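티켓 119
제목: 시뮬레이션 파지 계획기, 긴 상자에서 접근 자세 선택 후 경로 생성 실패 (간헐적)
구성 요소: Pellegrini 플래너 / Sindholm 시뮬레이션 환경
담당: Fengying Cheng
보고: Beverley Greenwood
우선순위: 중
상태: 수정 적용, 관찰 중

증상

길고 좁은 상자를 집는 작업에서 플래너가 접근 자세는 정상적으로 고르는데, 그다음 들어올리기 경로 단계에서 PLAN_NO_SOLUTION을 반환하고 에피소드가 종료됩니다. 같은 시드로 다시 돌리면 성공할 때도 있습니다. 정육면체에 가까운 물체에서는 재현되지 않습니다. 12월 빌드로 올린 뒤부터 발생했고, 이전 빌드에서는 같은 설정으로 본 적이 없습니다.

야간 배치에서 에피소드 3,683개를 돌린 결과를 첨부 로그에 넣었습니다. 실패한 에피소드의 종료 지점은 전부 들어올리기 단계였고, 접근 단계에서 끝난 것은 없습니다.

로그 발췌

[grasp] candidate accepted, approach = top_down
[plan] stage = approach, status = OK
[plan] stage = close, status = OK
[plan] stage = lift, attached_body = box_long
[collision] pair (box_long, static_block) distance below margin
[plan] stage = lift, status = PLAN_NO_SOLUTION
[episode] terminated, reason = planner

재현 절차

Sindholm에서 긴 상자 작업 설정을 불러옵니다.
무작위 배치 옵션을 켭니다.
고정 장애물(static_block)은 기본 위치 그대로 둡니다.
플래너 시간 제한은 5초로 둡니다.
배치 실행 후 collision 로그에서 box_long 쌍만 걸러 봅니다.

기대 동작: 잡은 상자와 장애물 사이에 실제 간격이 있으면 들어올리기 경로가 나와야 함.
실제 동작: 간격이 있는데도 여유 거리 위반으로 판정함.

Fengying Cheng, 오전 10:20
확인했습니다. 먼저 시간 제한부터 의심해서 늘려 봤는데 결과가 같습니다. 해를 못 찾은 게 아니라 시작 상태 자체가 충돌로 잡혀서 탐색을 시작하지 못합니다. 로그 수준을 debug로 올리면 start state invalid가 같이 나옵니다. 이 메시지가 기본 수준에서 안 보이는 건 별도 티켓으로 올리겠습니다.

Beverley Greenwood, 오전 10:45
그러면 접근 단계에서는 왜 통과하나요? 그리퍼 위치는 두 단계 경계에서 동일합니다.

Fengying Cheng, 오전 11:30
접근 단계에서는 상자가 월드 물체로 등록되어 있고 메시 형상을 그대로 씁니다. 닫기 단계가 끝나면 상자가 그리퍼 링크에 부착 물체로 바뀌는데, 이때 Ralel 변환기가 형상을 단순화합니다. 12월 빌드에서 단순화 기본값이 방향 정렬 박스에서 축 정렬 박스로 바뀌었습니다. 상자가 기준 축과 나란하면 차이가 없습니다. 조금이라도 돌아가 있으면 축 정렬 박스의 폭이 크게 늘어납니다. 길이가 길수록 심합니다.

정육면체에 가까운 물체에서 안 나오는 이유도 이걸로 설명됩니다. 늘어나는 폭이 여유 거리보다 작아서 걸리지 않습니다.

Beverley Greenwood, 오후 1:10
같은 시드인데 성공할 때가 있는 건요?

Fengying Cheng, 오후 1:40
파지 후보 점수가 같은 경우 순서가 스레드 완료 순서를 따릅니다. 후보에 따라 그리퍼의 손목 각도가 달라지고, 부착 물체의 기준 축은 그리퍼 링크라서 단순화된 박스 크기도 달라집니다. 운 좋게 축이 맞는 후보가 먼저 오면 통과합니다. 시드를 고정해도 이 순서는 고정되지 않습니다. 동점 처리에 후보 번호를 쓰도록 바꾸겠습니다.

Beverley Greenwood, 오후 2:05
Zirnari 뷰어에서 부착 물체 형상을 켜 봤는데 원래 메시로 표시됩니다. 뷰어만 보면 문제가 없어 보입니다. 충돌용 형상을 따로 그리는 옵션이 있습니까?

Fengying Cheng, 오후 2:15
display.collision_geometry를 true로 주면 됩니다. 단, 부착 이후에 켜면 갱신이 안 되니 에피소드 시작 전에 설정해 주세요. 켜고 나면 상자보다 훨씬 넓은 반투명 박스가 보일 겁니다.

Beverley Greenwood, 오후 2:50
보입니다. 말씀하신 대로 상자가 비스듬할수록 넓어집니다.

적용한 수정

1. attached_body.simplify를 axis_aligned에서 oriented로 되돌림. 길이 방향은 메시의 주성분 축에서 구함.
2. 파지 후보 동점 처리에 후보 번호 사용.

설정 파일 변경분

attached_body:
 simplify: oriented
 padding: default
grasp:
 tie_break: candidate_index

여유 거리 값은 건드리지 않았습니다. 값을 줄이면 증상은 사라지지만 다른 작업에서 실제 접촉을 놓칠 수 있습니다.

수정 브랜치 렌더링

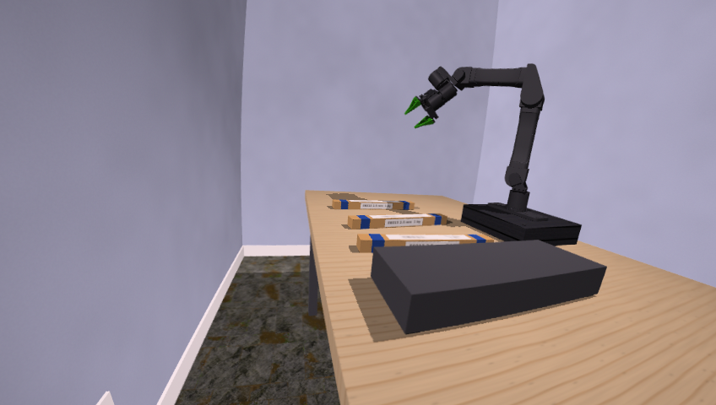
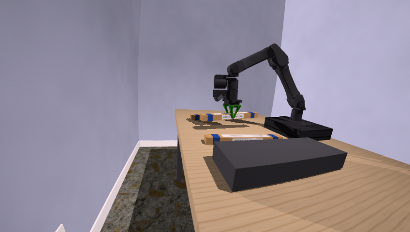 남은 문제는 고정 장애물 주변의 여유 거리 처리입니다. 현재 플래너는 월드 물체와 부착 물체에 같은 여유 거리를 적용하는데, 물체가 촘촘히 놓인 배치에서는 이 값이 그대로 병목이 됩니다. 두 렌더링 모두에서 짙은 회색 블록이 가장 가까운 상자의 앞면 라벨 일부를 가리고 있는데, 이런 배치는 렌더링만으로 블록과 상자 사이의 간격을 판단할 수 없으니 반드시 distance 로그의 값을 기준으로 봐 주세요. 두 번째 렌더링에서 녹색 그리퍼가 향한 상자는 그 블록보다 테이블 안쪽에 있습니다. 블록 바로 뒤의 상자를 대상으로 하는 경우는 따로 확인해야 합니다. 대상 상자를 지정하려면 task.target_id를 쓰고, 비워 두면 점수가 가장 높은 후보의 상자가 선택됩니다.

인식 쪽 영향도 확인했습니다. 자세 추정기는 라벨이 가려진 상자에서도 자세를 내지만 길이 방향이 뒤집혀 나올 수 있습니다. 방향 정렬 박스는 뒤집혀도 형상이 같으므로 이번 수정에는 영향이 없습니다. 놓기 단계에서 라벨 방향을 맞추는 작업이라면 영향이 있으니 해당 작업 담당자는 이 티켓을 참고해 주세요.

Beverley Greenwood, 오후 4:30
수정 브랜치로 같은 배치를 다시 돌렸습니다. start state invalid는 더 이상 나오지 않습니다. 들어올리기 실패가 2건 남았는데, 둘 다 시간 제한 초과이고 debug 로그에 충돌 쌍이 없습니다. 원인이 다른 것 같습니다.

Fengying Cheng, 오후 4:50
2건 모두 로그를 봤습니다. 팔꿈치 관절이 한계에 가까운 자세에서 시작해서 탐색이 오래 걸립니다. 이번 회귀와는 무관하므로 새 티켓으로 분리합니다. 이 티켓은 다음 야간 배치 결과가 나올 때까지 열어 두겠습니다.

Beverley Greenwood, 오후 5:05
알겠습니다. 그때까지 12월 빌드를 쓰는 분들은 simplify 값을 직접 oriented로 지정해서 쓰시면 됩니다. 캐시된 충돌 형상이 있으면 예전 값이 남으니 실행 전에 캐시 폴더를 비워 주세요.

연결 항목: 로그 수준 티켓, 관절 한계 시작 자세 티켓
첨부: 야간 배치 로그, 설정 파일 변경분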